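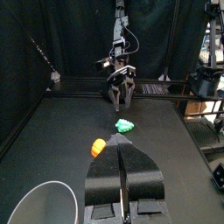
The Clustarley open day starts at 10 in the morning, and by the time I had parked and walked up from the lower lot the first group had already gone through. Tickets are 7 dollars at the door, paid in cash or by card. I was put in the second group with Feven Gebremichael, who buys playthings and small tableware for a chain of daycare centers, and we went around together for most of the visit.

Clustarley occupies two floors of an old printing works in Caltholm. The ground floor is storage and shipping. Upstairs are the sample rooms, where pieces from different makers are set out on tables so that buyers and anyone else who is curious can look at them away from their boxes. The catalog runs to 323 items this season. Most of them are for pretend kitchens and snack tables: small fruits and vegetables, cups, bowls, trays.

The room I liked best was the one with the black curtains. The tables there are dark too, and bright colors show up very well against them. There was a small ridged orange piece, something like a pumpkin, and a knobby green one that I took for a bunch of grapes. Feven thought it was a tree. The sheet for that table was missing, so we never settled it.

A good part of the talk was on color. Children sort by color before they sort by kind, our guide said, and a set sells better when each piece has one strong color of its own. Shape comes second. The ridges and lobes are there partly for looks and partly so that a small hand has something to hold on to.

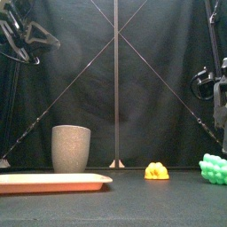
Can visitors buy single pieces on the day?

Only from the shelf by the stairs, where ends of lines are sold. Everything in the sample rooms has to be ordered by the set, and the smallest order for a shop is 274 pieces, mixed as you like.

After the fruits and vegetables we moved on to tableware. I had expected to hurry through this part and ended up staying longer. The guide had us compare cups with a wide mouth and cups with straight sides, and then look at how each kind sits beside a tray. A plain gray cup looks dull in a catalog, but next to a pink tray it works well, and the two together are easy to find again at cleanup time. Low trays with a raised rim are the steady sellers. Assefa, the older of the two tableware lines, has had one in its list from the start. Flarau is newer and costs a little more — mostly for the packaging, as far as I could tell.
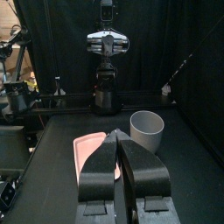
Feven wasn't convinced by the rims. In her centers the trays get stacked and carried by the children themselves, she told the guide, and she would take a flatter one that stacks tightly over a deep one that keeps peas from rolling off. She also wanted cups and trays sold separately, as the cups are always the first thing to go missing. The guide wrote both points down.

Downstairs we had a short look at shipping, where there is room for 1,000 cartons and a long bench for packing. Coffee was served at the end of the bench. The next open day is in December, and parking in the lower lot is free until noon.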